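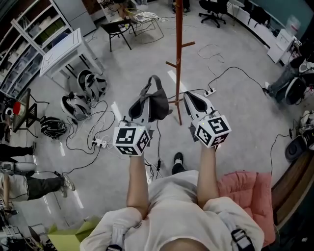

Re: Turkendale gauge, step in the June levels

Thibault Millet wrote:
> The logger at Turkendale shows a drop between record 1866 and
> record 1867, and everything after it sits lower. Grustby, upstream,
> shows nothing of the kind. Is this a real change in the channel or
> has the datum moved? I would like to use the whole series.

Thibault,

The datum moved. The staff board was replaced in June and the new one was fixed 3 cm higher on the wall than the old one. The logger was then reset to agree with the board, so both read low by the same amount and a check of one against the other will not show it.

To correct, add 3 cm to every record from 1867 to the end of the file, which is record 3637. Leave the earlier part alone. Do this on the raw levels, before you apply the rating curve. If you shift the flows afterwards the error at low water will be large, as the curve is steep there.

Record 423 is a separate matter. It is a single spike with no rain behind it and I would mark it as missing. Please don't fill it from Grustby; the lag between the two sites changes with stage.

The Pirura file uses the same record layout but its levels are in metres. Jacquet's script assumes centimetres and gives no warning.

I have not checked the temperature column.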